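Fevanero kit trial: where we've gotten to
Progress report for Valdis Hunt, March 2021

Hi Valdis,

You asked for the long version this time, so get comfortable. Last report I was still waiting on a shipment and grumbling about it. The kit from Titetti is here now, all of it, and we've been putting it through its paces in the small white room since January. I like it a lot more than I thought I would!

Quick reminder of what the grant bought. The Fevanero kit is a set of hand-held grippers with cameras on them, plus the software that lines up the recordings afterward. You pick things up with the gripper in your hand, and what it records goes toward teaching a robot arm the same job. We're reviewing it for the table-setting work, and Titetti gave us the full support plan for the trial period (thank you, Solange Lopes, who fought for that and got it).

So far we have 767 usable recordings. Povilas did most of the early ones and Žydrūnas has taken over while Povilas sorts out the storage. The tasks are all small tabletop stuff, mostly cups, coasters and moving one thing next to another thing. I wanted to start with harder objects and got talked out of it, which was the right call. 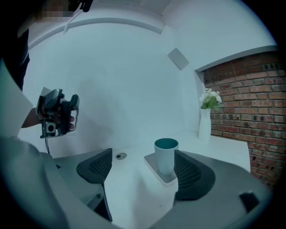

How long does it take a new person to get comfortable with the grippers?

Most people on our team needed one afternoon. The squeeze is easy to learn, and the slower part is keeping your wrist steady so the recording doesn't come out jumpy.

Now for the grumbles. The grip pads are great on cups and not so great on anything flat. Rimantas tried lifting coasters by the edge and dropped 9 of them in one session before he gave up and went for lunch. Titetti says there's a thinner pad coming, but they wouldn't give me a date, so I'm leaving it out of the plan for now.

The software (they call it Drolance) is a mixed bag. Lining up two grippers recorded together works really well, and that was the piece I was most worried about. Exporting is slow though, and it has crashed on us five times, always with the longer sessions. Povilas now splits everything into shorter chunks and we haven't lost a recording that way. I've sent the crash logs over and their support person wrote back the same day, so points for that.

The manual needs work too. The calibration section skips a step between plugging in and saving the settings, and we lost a whole morning to it. Žydrūnas wrote up our own page and I'll put it in the shared folder for the Lapiņa site, where they'll be starting from zero.

Money: we're on budget. The spare cables were the only thing I hadn't planned for and they came out of the supplies line. I'd like to move what's left of travel into a second set of pads if you're okay with it, seeing as none of us is going anywhere.

Next up is getting the recordings into training and seeing what the arm makes of them. Rimantas has the arm bolted down in the other lab and is itching to start. If you could let me know about the travel money before we place the pad order, that would be a huge help. And come by and try the grippers sometime, they're fun!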